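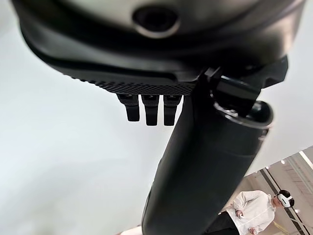 Arnik en la jornada de puertas abiertas de Mironwood

Arnik es un humanoide de Anside para tareas domésticas y de lavandería. En la visita trabaja con un cesto de ropa colocado sobre un taburete bajo, y Sheyla Quintero explica el manejo. Cada pase admite 80 personas y la entrada es por el taller.
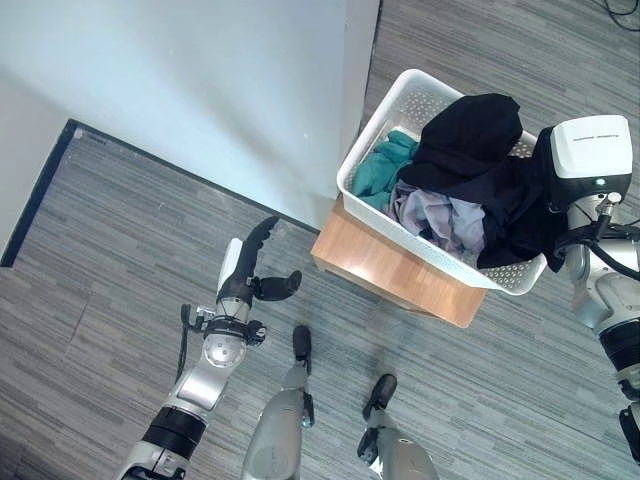
¿Hace falta reservar para ver la demostración?
Conviene reservar en recepción - las plazas sin reserva se dan por orden de llegada.

La mano abierta del brazo izquierdo y la pinza del derecho se piden por separado, con la referencia 423 para el juego completo.

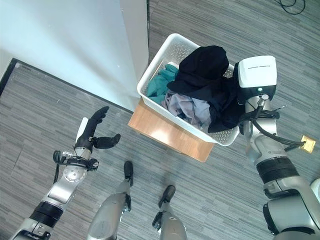 El cableado de recambio se suministra en bolsas de 100 bridas, con plano de montaje. Las consultas de precio las atiende Muchen Qin en marzo, por la mañana.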